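비디아(Vidia) 주민센터 소식지
생활환경 안내

공동주택 급수관 세척 및 절수 지원 사업 시행 안내

비디아 주민센터는 데브턴(Devton) 지구 공동주택을 대상으로 급수관 세척 및 절수 지원 사업을 시행합니다. 이번 사업은 준공 후 상당한 기간이 지난 건물의 수질 민원을 줄이고, 세대별 물 사용량을 적정한 수준으로 관리하기 위하여 마련되었습니다. 지원 규모는 총 600세대이며, 신청서는 2026년 5월 26일부터 센터 1층 민원 창구와 누리집에서 접수합니다.

세척 작업은 시공사 루스테이터(Rustater)가 맡습니다. 작업 당일에는 해당 동의 급수가 오전 중 일시 중단되므로, 각 세대에서는 취사와 세면에 필요한 물을 전날 미리 받아 두시기 바랍니다. 급수가 재개된 뒤에는 주방과 욕실의 수도꼭지를 5분 이상 열어 관 안에 남은 물을 흘려보낸 다음 사용하여 주십시오. 정수기와 세탁기의 급수 밸브는 이 과정이 끝난 후에 여는 것이 원칙입니다.

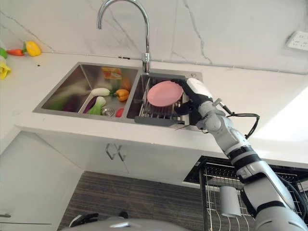

데브턴 2단지의 한 주민은 지난해 단수 때 안내문이 전날 저녁에야 게시되어 물을 받아 둘 시간이 없었다며, 이번에는 적어도 사흘 전에 동별 일정을 알려 달라는 의견을 보내왔습니다. 아울러 야간 근무자가 있는 세대를 위하여 문자 안내를 병행해 달라고 요청하였습니다.

센터는 이 의견을 반영하여 동별 작업 일정을 작업일 7일 전까지 승강기 게시판에 공고하고, 수신에 동의한 세대에는 문자로도 통지하기로 하였습니다. 일정이 변경되는 경우에도 같은 방법으로 안내합니다.

절수 지원은 세척 사업과 별도로 신청할 수 있습니다. 대상 세대에는 이그웨(Igwe) 절수 부속 1조를 제공하며, 설치를 희망하는 경우 기사가 방문합니다. 방문 설치는 195세대까지 선착순으로 접수하고, 본인 부담금은 세대당 2000원입니다. 부속만 수령하는 세대는 부담금이 없습니다.
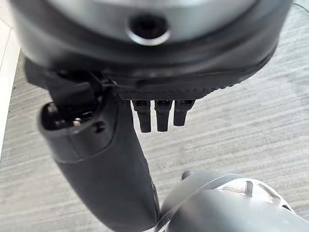 방문 설치를 신청한 세대는 신분증과 최근 수도 요금 고지서를 준비하여 주시기 바랍니다. 임차 세대는 임대인의 동의서를 함께 제출하여야 하며, 서식은 민원 창구에 비치되어 있습니다. 기존 부속은 철거 후 세대에 돌려드리므로 이사할 때 원래 상태로 복구할 수 있습니다.

지난 사업에 참여하였던 76세대는 이번 세척 대상에서 제외되나, 절수 지원은 신청할 수 있습니다. 작업 후 녹물이나 수압 저하가 계속되는 세대는 사용을 멈추고 관리사무소에 신고하여 주십시오. 신고가 접수되면 시공사가 재점검을 실시하며, 그에 따른 비용은 청구하지 않습니다.

세척 작업은 9월까지 동별로 진행됩니다. 기타 문의 사항은 비디아 주민센터 생활환경 담당에게 연락하여 주시기 바랍니다.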